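About Haltlow

Haltlow is a small company that teaches robot arms to handle ordinary kitchen things. We started in a rented back room in Rilmont with one arm and a table, and we've grown to 27 people since, most of whom still eat lunch within sight of a robot.

If you've heard of us at all, you may have heard about October, so we'd like to tell you about it ourselves. During an evening run on our Grilar project, an arm kept moving for 2 seconds after the stop button was pressed. It was set to clear the table, and it pushed a dish onto the floor before it came to rest. We were very lucky that the person nearest was standing well back, and we haven't forgotten how quiet the room went.
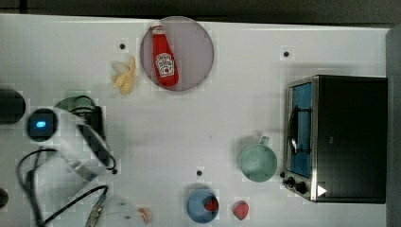 We spent the next few weeks finding out why. The stop signal was passing through the same software that planned the arm's moves, and when that software got busy, the signal waited its turn like everything else. It should never have been set up that way, and we were the ones who set it up. Today the button cuts power to the motors directly, on a separate line, and our partners at Sung came in to test it before we ran anything again.

We also changed how we work. Two people are present for every run, either of them can call a halt without explaining themselves, and every fault gets written up the same day – even the small, embarrassing ones. 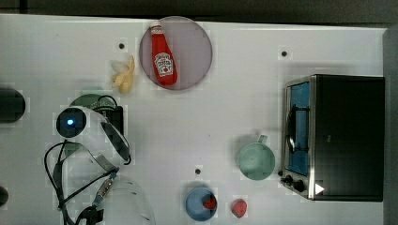

The Grilar table, with ketchup, strawberries and toaster oven.

We keep the October report in a binder by the front door, and new hires read it in their first week. Visitors are welcome to read it too, and to ask us anything they like over a cup of coffee.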